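Gripper trials at Rinddale: gallery

Category: Workshop / Robot Arms / Grippers
Last updated: June

We have been comparing two sets of fingers on the Dotora arm at our Rinddale workshop. One is the flat metal set that came with the Cenico gripper. The other is a soft black pad set from Sulemana, which bolts to the same mounts. The question was whether the pads are worth £149 a pair for kitchen items, which are often shiny, curved and awkward to hold.

Each item was tried 15 times with each set, at the same speed and with the same wrist camera. We left the closing force at the factory setting for the first half and lowered it for the second. Flat-sided boxes gave neither set any trouble and we soon stopped using them. Polished metal was harder. The metal fingers touch a round wall along a narrow line, and a small error in the approach is enough to turn the item as they close.

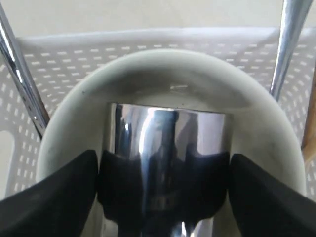 Black pads closed on a chrome cylinder standing in a bowl, with the bowl in a slotted white basket. Wrist camera view.

Have you tried them with a bit of washing-up liquid on the metal, asked a reader after the first batch went up, as a dry test flatters any soft pad. The same reader wanted to know how long the surface lasts, having worn through a similar set in 14 weeks of daily use, mostly on steel cups. Their advice was to wipe the pads with a damp cloth every evening and to keep them away from cooking oil.

We have not done a soapy test yet – it is next on the list. On wear we can only say that our pads have done 3,899 closes, counted by the controller, and the edges have gone slightly dull. The grip force we need has not changed so far.

The camera side needs more work. Reflections on chrome upset the edge finder, and the black of the pads shows up in the metal as well, so the software sometimes reads a finger as part of the item. Turning the exposure down helped a little. A matt cover for the lamp helped more. Depth readings on polished surfaces are still poor and we have been setting the height by hand.

For now the pads stay on the arm. The metal fingers go back on for thin items such as trays and lids, where the pads are too thick to get underneath.

7 comments | 22 shares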